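Inero Youth Football - Call for Participants, Summer Training Program in Billorside

Published 24/01/2019

Inero is looking for young soccer players, and also for a small number of assistant coaches, for our summer residential program in Billorside. Please read the full text before you write to us, as many questions we receive are already answered in it.

Who we are

Inero is a small organization which prepares training stays for young players. Our head coach is Eduard Vávra. He worked many years with goalkeepers and later with whole youth teams, and he is responsible for all the training plans. Aaliyah MacLeod takes care of registration, travel and everything that happens outside of the field. If you call us, it is most likely Aaliyah who will pick up the phone.

We play and train on the fields of the Kartha sports center. There are two grass fields and one with artificial turf, which we use when it rains a lot. The dormitory is on the same grounds, so players walk to training in a few minutes and we do not need a bus every morning.

Who can apply as a player

We accept girls and boys who are between 13 and 16 years old on the first day of the program. You should play regularly in a club or a school team for at least two seasons. You do not have to be the best player of your team. More important for us is that you can train twice a day without getting injured, and that you want to be away from home for this time. Every year one or two players come because the parents wished it very much, and it is not a good stay for them.

Goalkeepers are welcome and we keep places for them. They have their own session in the morning and join the others after lunch.

The training language is English. It does not need to be perfect - half of the coaches also learned it as adults - but you must understand simple instructions on the field.

How the program looks

The stay has 12 training days. A usual day begins with breakfast at 7:30, then the first training, which is mostly technique: first touch, passing under pressure, finishing. After lunch there is a quiet time when phones are allowed. The second training is about positions and small games. In the evening we watch a match together, or there is free time in the common room.

In the second week we play friendly matches with the youth teams of Drematier and with one more club that is not confirmed yet. Every player will be on the field in every match. The result is written down, but we do not choose the team after the result.

On the rest day there is a trip. It was the lake the last time and the players can vote what it will be now.

Each participant receives a written report from Eduard at the end. It is one page long and it says what you do well and what you should work on with your home club. Please do not expect a recommendation to a professional academy. We are asked for this often and we do not write them.

Price for players

The full price is 655 dollars. In this price is the training, the room (shared by three or four), all meals, the training shirt, and the trip. Travel to Billorside is not in the price. Insurance is also not included and we must see a copy of it before the arrival.

There is a support fund of 4,000 dollars for families who cannot pay everything. If you want to ask for help from it, write one paragraph about your situation in your application. No documents from the bank are needed.

Assistant coaches

We also search for assistant coaches for the same dates. You should be 19 or older, have a first coaching license or be in the course for it, and have some experience with teenagers. A valid first aid certificate is required. We ask for a background check from all people who work with the players, also from those who were with us before.

The work is demanding. You lead warm-ups and small groups, prepare the cones and goals, eat with the players and sleep on their floor of the dormitory. You have one free evening per week. We pay 400 dollars for the whole stay, plus room and food. Eduard makes a meeting with every assistant in the first week to speak about their coaching, and another one before the end.

Assistants arrive two days before the players.

How to apply

Players send us the registration form signed by a parent, a short letter (why do you want to come, which position do you play) and the name and phone number of your present coach. Video is not necessary. If you send it, please keep it under five minutes.

Assistant coaches send a CV, a copy of the license and of the first aid certificate, and two contacts for references.

The applications are open until the end of April. We answer to everybody, but it can take two weeks. When the places are full we make a waiting list, and it is worth being on it, as there is usually someone who must cancel.

Food allergies, medicines and other health matters should be written in the form, not told to us on arrival. The kitchen is able to prepare vegetarian meals and meals without gluten or milk, if they know it in advance.

For questions use the contact form on this site or call the Inero office in the mornings. Please write "player" or "assistant" as the subject, so that the message comes to the right person.
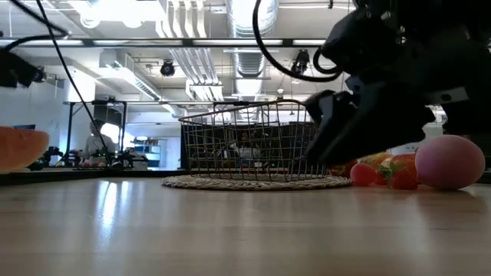
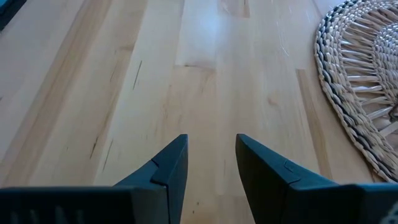
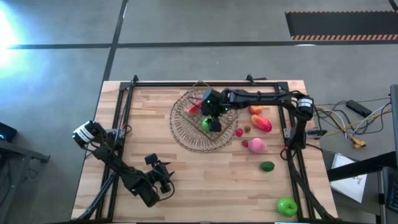
Robot arm over the table with wire basket (first and third photo), gripper from close (second photo).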